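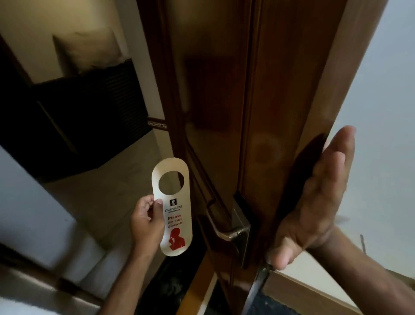 3.2 What the door hangers did (and didn't) tell us

Figure 3. A paper door hanger held beside a partly open room door.

I went into this part of the study pretty sure that guests who skip housekeeping do it to save water. That's what the card at the Gratero told them they were doing, after all! So in June I put a short survey in the rooms at two hotels, the Gratero and the Bimero, and got 1,000 usable replies out of 3,350 forms. I was thrilled with that (my pilot at the Kwok did a lot worse, see Section 2).

Water hardly came up. People wrote about sleeping in, about having their stuff all over the bed, about feeling awkward when someone knocks. One guest filled the whole back of the form with a complaint about tucked-in sheets, and I've kept it in the appendix because I love it.

Wording did matter at the Bimero, where I ran two versions of the hanger for 30 nights each. The plain one, with just a request for no service, got used more than the one with the green message. I can't say why from these data. My hunch is that the longer text looked like an ad, and guests left it in the drawer with the pizza menus.

One caution before Section 3.3: both hotels let guests opt out at the front desk too, and I only have desk records for the Gratero. Opt-outs at the Bimero are probably undercounted, so read Table 3 with that in mind.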